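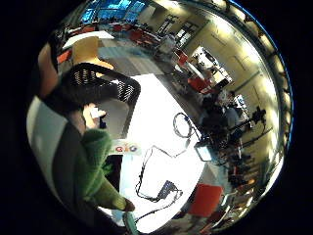
Momari Play Grocery Notes is a set of written records on packing and unpacking small soft grocery items at a table. Each record lists the items set out, the order in which they were put into the basket, and where they were placed when the basket was emptied again. The room is an open one with daylight from a row of windows, and the work surface is a bright white table. Black cables lie across the tabletop, and items resting on a cable are logged with the surface code C instead of T.

Version and contents

Release date: Monday, November 10, 2025
Records: 333
Item types: 11
Language: English
Format: one plain text file, one record per line, fields separated by tabs

Files

records.txt holds the packing records.
items.txt holds the item names and the codes used for them.
surfaces.txt holds the surface codes.
changes.txt lists corrections made after the October draft.

Fields

record_id: whole number, starting at 1
set_out: item codes, in the order they were put on the table
packed: item codes, in the order they went into the basket
unpacked: item codes, each followed by a surface code
note: free text, may be blank

Item names

Names follow the Lodwood list, which uses the everyday word for the food an item stands for. A plush carrot is "carrot" and an orange is "orange", whatever the material. Color is given only where two items would otherwise share a name. Items that could not be matched to a food are entered as "other" and described in the note field. The Fahy codes used in the October draft have been dropped, and the old and new codes are matched in changes.txt.
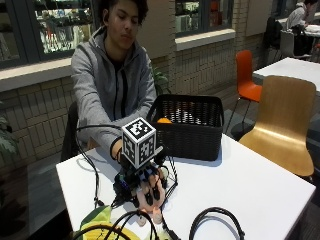
Is an item counted as packed if it sticks out over the rim of the basket?

It is counted as packed when the basket holds its full weight. An item leaning on the outside of the basket is still on the table and keeps its surface code.

Basket

The basket code is B. Items stacked on other items inside the basket get the same code as items on the basket floor. The records do not give depth or orientation inside the basket. An item that was put in, taken out and put in again appears once in the packed field, at its last position, with the word "repeat" in the note.
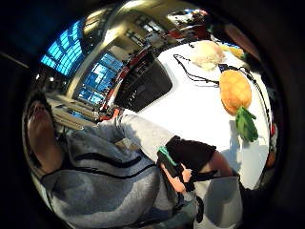 Carrot on the tabletop: orange plush with green felt leaves.

Known problems

Record 9 has a blank unpacked field. The line was kept so that later record numbers would not change.
Leaves and stems sewn to an item are treated as part of it. In the October draft they were sometimes entered as "other", and a few of those entries may remain.
Spelling in the note field has not been corrected.

Use

The records are meant for work on item order and table layout. They carry no timing and should not be used to compare packing speed. The Ivo reader loads records.txt without changes if the tab separator is set by hand.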